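From: Odair Evangelista
To: gripper-bench list
Date: 3 Aug 2020
Subject: Re: [gripper-bench] Finger pads and slip on round objects

Stamatia Vlachopoulos wrote:

> Hi all,
>
> We are about to order a second set of fingers for our arms and I would like
> to hear from people who have used both the Mirna and the Trirka ones. Our
> work is all tabletop: bottles, tubes, plates, small blocks. The Mirna
> fingers do well on boxes but we lose round things when the arm speeds up.
>
> Two questions. Did you change the closing force when you changed the
> fingers, or leave it alone? And are you running both arms off one
> controller or two? We get a lag on the left arm that I can't explain.
>
> Stamatia

Hi Stamatia,

We did this comparison over the last few weeks, so I can answer most of it. We have not tried the blocks in any serious way yet.

The setup is two arms on one wooden table with a head camera looking down at both. The objects are a light blue plate, a bottle of orange-yellow liquid, a small white and teal tube and a few other things that get moved in and out. The right arm does the bottle and the left arm does the tube. We ran 100 grasps per arm with each set of fingers and left everything else the same.
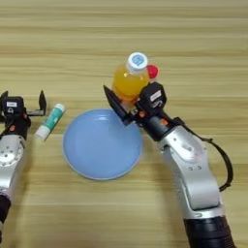 On closing force: we left it alone for the first half of the runs and then raised it for the second half. With the Mirna fingers the raise helped. At the factory setting we dropped the bottle 34 times out of 100 when moving at full speed, and most of those were on the turn toward the plate, with the bottle rotating in the fingers before it fell. After the raise we stopped logging drops as a separate column because there were so few. With the Trirka fingers I saw no difference between the two settings. The pads are softer and they seem to do the job at the lower force.

The tube is another story. It is small and it rolls. If the left gripper comes down even a little off center, one finger touches first and pushes the tube away, and then you are chasing it across the table. Neither set of fingers fixes this. What helped was slowing the last 40 mm of the approach and turning the wrist so the jaw lines up with the short side of the tube. You need a decent angle estimate from the head camera for that. Ours is good when the tube is out in the open and poor when the arm covers part of it.

One more thing on the camera. We had the exposure on auto and the glare off the plate rim kept shifting the picture enough to upset the angle estimate. Set it by hand and leave it. We also moved one lamp. I would do both before you blame the fingers for anything.

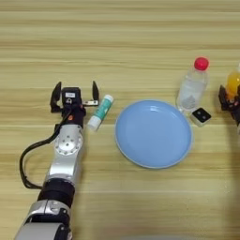 On controllers: we started with both arms on one Zacharopoulos box and had the same lag you describe, always on the left. The right arm was polled first and the left got whatever time remained in the cycle. I measured 115 ms at worst. Splitting to two boxes cured it, but then you have to keep the clocks together, and that took Rirnenton support two tries to get right for us. If you don't need the arms to work on the same object at the same time, you could stay on one box and swap the polling order to see if the lag moves to the other side. That is a five minute test and it would tell you if you have our problem or a different one.

Check the cable too. Ours loops out to the side of each arm, and on the left it used to catch when the wrist turned past a certain point. It looked like lag in the logs. A longer loop fixed it.

If I were ordering today I would get the Trirka fingers for bottles and keep the Mirna set for boxes. The swap is four screws per finger and you have to redo the zero position after, so you won't want to do it between every run. The Trirka pads do wear. Ours were shiny by the end and I don't have a number yet for how long they last. I plan to look at that in December when the table is free.

I can send the raw logs for the 100 grasp runs if you want them. They are plain text, one line per grasp, with the force setting in the third column. Ignore the fifth column, it was for a sensor we took off.

What speed are you running at when you lose the round ones?

Odair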